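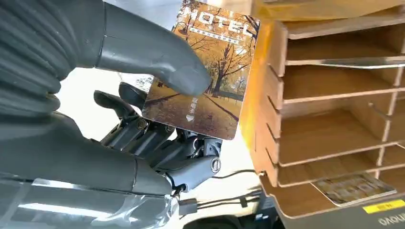 Staff News > Front Office > Brallton Hotel
Reading time: 1 min

Since October, the front office at the Brallton has used a robotic hand to sort the power cards that guests return at checkout. The hotel has 346 rooms, and filing the cards was formerly the last duty of the night shift.

The change affects six employees. No position has been removed. Night clerks now begin the guest accounts 90 minutes earlier, and two of them have moved to the early desk at their own request. Cards that are bent or cracked are still set aside and checked by a clerk.

Rochelle Bolger, front office manager, reports that 1,373 cards were filed in the first full week, of which 33 had to be placed again by hand – mostly in the lower slots of the organizer.

Employees who wish to be trained on the station should give their names to Borghild Solberg before the January schedule is posted. Training is paid and takes place during regular hours. The Nedalgate property will receive its own station in the spring.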